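Caring for Gray Woven Upholstery
Household guidance from the Mevmont Residents' Service, revised March 2, 2023

Couches in Mevmont apartments are covered in a woven gray fabric. Residents are asked to follow the guidance below during their tenancy.
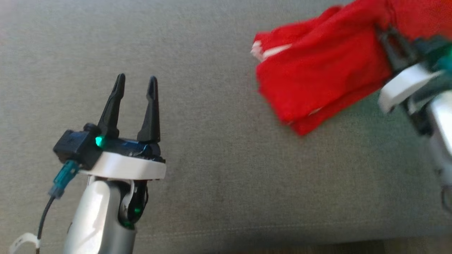 Weekly care

Vacuum the seat with the soft brush attachment, working in one direction and using low suction. Lift any loose cushions and clean the seams underneath. A fine weave holds dust well before it shows, and a mottled gray shows it later than most colors. Smooth the seat by hand afterward.

Spills

Blot at once with a plain white cloth. Do not rub. Work from the outer edge of the spill toward the center, changing to a dry part of the cloth as it takes up liquid. If a mark remains, mix 500 ml of lukewarm water with 3 drops of clear dish soap, dampen a cloth in the mixture and wring it out fully before use. Test first on the back of the couch, near the floor. Allow the fabric to dry completely - overnight if possible - before anyone sits on it.

Products

Tidex fabric foam may be used on covers labeled W or WS. Bleach, solvent sprays and scented powders are not permitted. Steam cleaners should be used only with written approval from the office.

Pilling and snags

Small pills may be removed with a fabric comb, held flat. Pulled threads must not be cut; push them through to the reverse side with a blunt needle.

Annual cleaning

Professional cleaning takes place each May. Requests for an earlier visit should be sent to Siiri Tikkanen, Furnishings Office, at least 7 days in advance, stating the apartment number and the type of stain, if known.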